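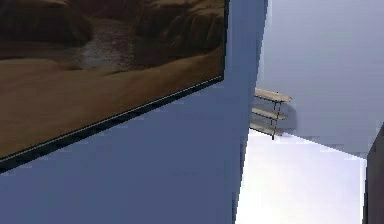 Datasets > Indoor navigation > Gusden corner-stall episodes

Gusden corner-stall episodes

Hello, and thank you for taking an interest in our failures. These are simulated runs in which the Vornik navigation agent, asked to drive from one room to the next, came up to a wall corner and stopped for good. We first noticed the fault in March, while preparing a much tidier release, and after a bit of grumbling we decided the bad runs deserved a home of their own.

What is in it

There are 132 episodes, all rendered in the Tautahi house set. Each has colour frames, the wheel commands and the planner's log. A run is marked as stalled when the agent has sent no forward command for 30 seconds and hasn't reached its goal. In 79 of them the stall came with a wall close by on the left and a bright room opening up beyond it.

What went wrong

The depth estimator was reading large framed pictures as openings. A landscape painting seen at a steep angle has plenty of distance painted into it, and the estimator believed the distance. The planner then steered for the painting, the bumper check refused (quite rightly), and the two of them argued until the clock ran out. Very pale floors made matters worse — the estimator had little texture to go on there, so the real way through scored lower than the false one.

The bumper check never let the agent touch a wall in these runs. Please don't take that as a promise about a real machine, as the check reads exact distances from the simulator and no sensor we own is that good.

Known problems

The frames are compressed and fairly soft, with jagged edges on corners and thin furniture legs. In 2 episodes the planner log starts late, and we've left them as they are.

Version 1.1 was put up on 4 May 2024 and replaces the first upload, which had the left and right wheel columns swapped — sorry to anyone at Cevico who lost an afternoon to that.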